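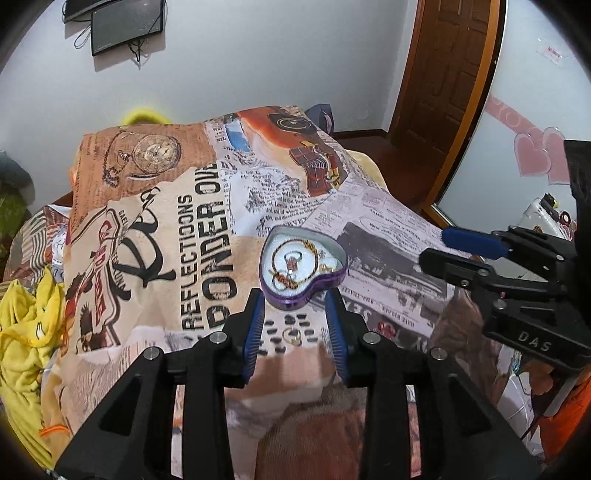 Home Tickets My Tickets Knowledge Base Log out

Prasetell Storage & Gift Tins - Support
Ticket: small pieces getting under the padding, heart tin
Status: Open, waiting on customer
Opened: 29th May

Customer, first message

Hi, I have the heart shaped tin, purple one, ordered from you in April. Keeping jewelry in it. Problem is the white padding in the bottom. It doesn't stay flat to the wall, so thin rings slide down the side and go underneath. Lost one for 4 days that way. Thought it was in the couch.

Is the pad supposed to be glued?? Mine just sits there. Also the lid pops off if I pick it up by the lid. Not sure if that's the same problem or a different one.

Quick answer please, going to my sister's in Vestville and want to take it with me.

Support reply

Thanks for writing in. Pad is a drop-in on the heart tins, not glued. It should touch the wall all the way around, point included. Please try:

- everything out of the tin, onto a towel or bed
- lift the pad from the rounded end, check under it
- turn it over and press it back in, point first
- lid on, quarter of an hour, then look at the edges again

Let us know if there's still a gap and where. For the lid, check the rim for dents, run a finger round it.

Customer

Ok did all that. Notes as I went:

Pad out. Found one earring back and a bead, no idea what the bead is from. Nothing else under there.

Turned over, pressed in point first. Better at the point. Still a gap on one side by the round part, I can get a fingernail down it.

Lid on, waited, lid off. Gap the same.

Put it all back. Bracelet first, the big brown one with the gold end, it takes up most of the room. Silver ring with the pink stone inside the bracelet so it stays put. That works fine. Its the thin gold ring that's the trouble. Shook the tin a little and it went straight down the side. Tried 7 times, gone under 4.

Tried it on the bedspread too, to see if I'd at least spot it if it fell out. Mine is printed all over like old newspaper, beige and brown and everything. Terrible idea, gold ring on that is hopeless. Using a plain towel from now on.

Rim: no dents that I can feel.

Support reply

That's very helpful. Sounds like the pad was cut small. We'll send a new one, allow 11 days. Until then a strip of folded felt or a cotton pad down the gap will hold it. Don't glue, glue marks the inside finish.

Lid: if the rim is fine then it's just a loose fit. Carry from underneath. A wide rubber band is ok for travel.

Please confirm the shipping address, we have one on Vitale Road and one in Fleleria.

Customer

Fleleria, the other one is old, please delete it.

Cotton pad in, folded twice. Ring stayed on top this time, shook it pretty hard. The little clear sparkly one still wanders but its too fat to go down. Rubber band on for the drive.

Does the new pad come in white only? Would rather have somthing darker if there is one.

Support reply

Old address removed. Replacement pad is on the list to go out. Checking on colors, will update here. Leaving the ticket open until you've had the new one in and tried the thin ring again.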